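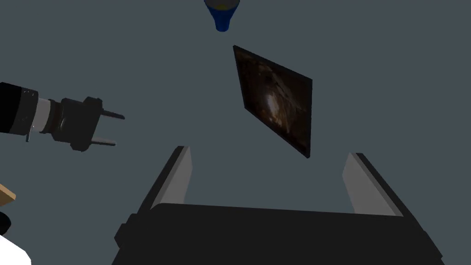

Home | Forums | Grippers and End Effectors | Simulation | New posts | Log in

Thread: Parallel jaw vs two-prong for handing over thin flat parts (sim first, then real)

fenland_fettler
Evening all. I've been putting off this post since July because I wanted numbers before I opened my mouth, and now I've got some, so here goes.

I've got two arms in sim and I'm trying to pass a thin square panel from one to the other. One arm has the wide-bodied parallel gripper with the long flat fingers (the Funov one), and the other has the skinny two-prong thing from Losivis. Camera sits behind the Funov, looking out along the fingers, so you get an awful lot of gripper body in the view and not much of anything else!

669 attempts overnight. The Funov picks up fine. The Losivis picks up fine. The handover between them is rubbish, and it's nearly always the same failure: the panel comes in tilted, one finger touches a corner before the other finger touches anything, and off it goes spinning. I've had it sail clean over the top of the wrist.

So my question is whether I'm daft to use the wide one as the receiver. I like it because it opens so far. I'm starting to think that's the trouble.

greasenipple
Swap them round. Wide gripper gives, narrow one takes. I did this with bathroom tiles years ago and the wide jaws were hopeless at receiving anything thin, they've got too far to travel before they meet and the part has moved by then.

torquemadda
Disagree with the above, sorry. Opening width has nothing to do with it if your approach is square to the part. If the panel's coming in on the skew then neither gripper is going to save you. What's your pose estimate like? I'd bet a pint your tracker is reading the picture on the face of the panel and not the edges.

fenland_fettler
Oh, that's a thought. The panel's got a brown cave-looking texture slapped on it with a bright patch in the middle (came with the asset pack, I never changed it) and only a narrow black border. Background is plain grey. So yes, if it's locking on to the bright blob then it'd get the centre right and the rotation completely wrong, wouldn't it?

torquemadda
That's precisely what it'd do. Thicken the border or stick a marker on it.

Esteban_bench
Can I be the awkward one and say check your contact settings before you blame the camera? Thin bodies are a pain in every physics engine I've used. I had a plate that wanted to leap out of the jaws at any closing speed above a crawl, and I spent a fortnight on calibration before I halved the timestep and it went away. Doubled the run time, mind.

greasenipple
Still say swap them.

mrs_backlash
We use the Losivis prongs at work on the real thing and I'd be careful giving them the catching job. They're slim, great for getting into gaps, but there's so little face on them that a flat part pivots as soon as you look at it. Ours have got rubber sleeves on now. The big flat pads on the Funov are much kinder once you've got hold, it's the getting hold that's fiddly. Also, does yours close both fingers at the same rate? I had one where the left lagged a touch and every part ended up shoved over to one side.

fenland_fettler
Right, I've had a go at most of this. Plain dark face on the panel, fat white border, everything else left alone, 51 runs of each:

Original set-up, old texture: 3 good handovers
Original set-up, new border: 29 good
Grippers swapped, new border: 22 good
Original set-up, new border, half timestep: 38 good

So torquemadda is owed a pint, Esteban_bench is owed a half, and greasenipple, I did try it, I promise! The prongs got there sooner but the panel swung round in them, just as mrs_backlash said it would. Checked the finger rates as well and they match.

greasenipple
Tiles are heavier than your panel. I'd want to see it with some weight on before I give in.

Esteban_bench
That's fair, to be honest. What mass have you given it?

fenland_fettler
Whatever the default was. I'll go and look.

torquemadda
What controller are you on? If you're in pure position mode on the receiving arm I'd try a bit of compliance next. Let the wrist give slightly when the first finger makes contact and the panel squares itself up against the pad. Enusance have a decent impedance example in their docs, it's written for a peg but the bones of it are the same.

fenland_fettler
Position mode, yes. I'll have a bash at that at the weekend. Mass was set to 4 grams, by the way, which explains the flying.

mrs_backlash
4 grams!! Put a proper number in and run the lot again, please.

Comments (3)

wobblyaxis: Same trouble here with thin card. The border trick helped, the timestep didn't do a thing for me.

pinion_pete: Has anybody tried this with the camera on the giving arm? Seems to me you'd get a better look at the edges from there.

soldermonkey: Following for the compliance results.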